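Re: [cell-upkeep] Finger pads slipping on smooth bins
2 min read
Last updated: February

Hi Arne, hi all,

Had the same trouble on our Trosard gripper, so I'll tell you what I did and you can pick it apart!

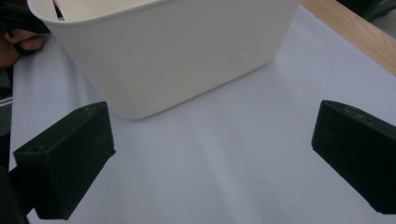 White bin on the table, fingers open, scuffs on the left pad.

Arne Hollmann wrote:
> We're dropping smooth-walled bins at the Senport cell again. Fresh pads
> went on at 2276 cycles and I've already cleaned them twice. Is this a
> pad problem or am I chasing the wrong thing? What width do you open to?

I'd look at the pads first, but don't swap them yet. Light scratches on the top faces never bothered mine – it's the inner faces that do the holding, and those are a pain to see because they're always in shadow. Get a flashlight in there and run a thumbnail across. If it feels glazed, scuff it with 203 grit (odd number, I know, it's the Jinel sheet that came in our kit) and wipe it down with alcohol.

Then check the tips. With the fingers wide open they should sit level with each other. Mine had crept apart because one mounting screw had backed out, and every tapered bin got pinched crooked and slid down. I reset both, tightened them, and redid the zero. We open to 70 mm for the lip grip and close at 60 percent force. More than that and the wall just bows in, at least on ours.

Oh, and wipe the bins too! Ours come with some kind of slippery film on them, and I blamed the Fabbri controller for a whole afternoon before I thought of it.

What are you closing at, Arne? And are you grabbing by the rim or by the long sides?

Hemant Rawat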